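# Pestelell two-finger gripper, second version

We ran this gripper for one month (October) on the Lornalside bench cell, mounted on a white six-kilo-class arm. The comparison unit was the Lü parallel gripper that had been on the same wrist since spring. Both were driven by the same Citlow controller, with no changes to motion limits between the two.

## Mounting and cabling

The adapter fit without shimming. Our unit takes its signal through a thin external cable, which we routed along the outside of the arm and over the wrist. Leave more slack at the wrist than the manual suggests. With the suggested length, the cable went tight when the last joint was rotated past its midpoint. With extra slack it hangs beside the fingers, and approach paths on that side need clearance for it. The Lü runs its wiring internally and is the better design on this point.

The housing is boxy and the fingers are short. Short fingers help stiffness but cost reach: in a bin with a raised rim, the housing gets close to the wall before the tips get to the bottom corner. We ended up restricting tray picks to the middle area and accepting the lost space.

## Grasp tests

The main test was pick and return of a small cube from a cork surface. Cork gives slightly under the fingertips, so a descent set too low shows up as drag and not as a fault.

| | Pestelell | Lü |
|---|---|---|
| Attempts | 200 | 200 |
| Missed grasps | 2 | 13 |

Most of the Lü misses came from one finger touching first and pushing the cube out of line. The Pestelell fingers close more evenly, and the cube stays put until both are in contact. Neither gripper dropped a part after lifting.

We also ran push-button presses with the fingers closed. Both grippers managed these. The Pestelell tips are a little narrow for the job and slide if the press is off center. Slowing the last part of the stroke fixed it.

## Controller behavior

Citlow reads the gripper as a generic device, so position and force limit are available, but slip detection isn't. Open and close commands return after about 346 ms at default speed. The Lü is faster on opening. Over a full pick cycle the difference is too small to matter to us.

One firmware complaint: the force limit resets to its default after an emergency stop, with no message. We now write the value at the start of every program.

## Verdict

Better grasp reliability than the Lü on small rigid parts, worse cable arrangement, weaker access in trays. We are keeping it on the arm for cube and button work. For deep bins, order the long fingers; we haven't tested them. Soft parts were not part of this trial either.

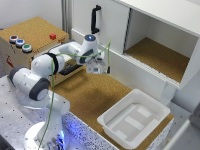

*Gripper above the cork table, signal cable looped along the arm. Button box at the back, pick tray at right.*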